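Femthorpe two-arm cell: setup and care FAQ
Maintained by Mulugeta Workneh. Last revised November 11, 2021.

What should I check on the gripper before a run?
Open it fully and look at both pads. They should sit parallel. Replace them as a pair if either one is glazed, then zero the finger position again.

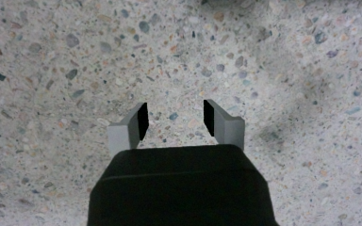
Gripper open, nothing between the pads.

Which arm do I home first?
The left arm. Jog the second arm clear of the table before you start — the homing path does not check for it.

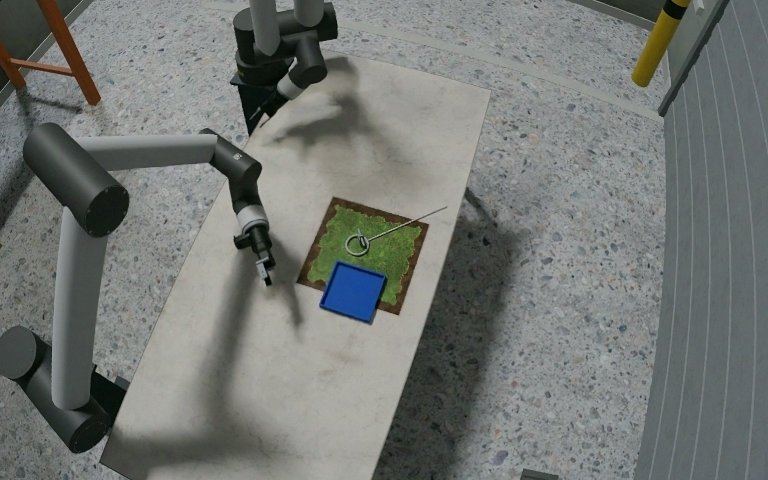 Keep jog speed at its lowest setting until both arms report home. If either one faults, clear it at the controller and repeat from the first step.

How do I reset the tool height?
Lower the gripper over the green board in 2 mm steps, then save the offset. Repeat this every 800 cycles.
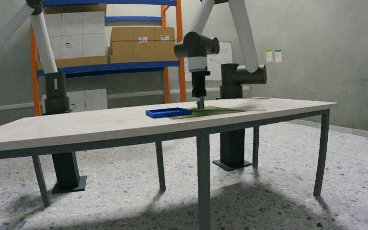 Right arm lowered to the board, blue tray alongside.

The offset is lost after a restart. Why?
Firmware 3 does not save it on its own. Store it by hand, or ask Stanisława Brzozowska for the April patch.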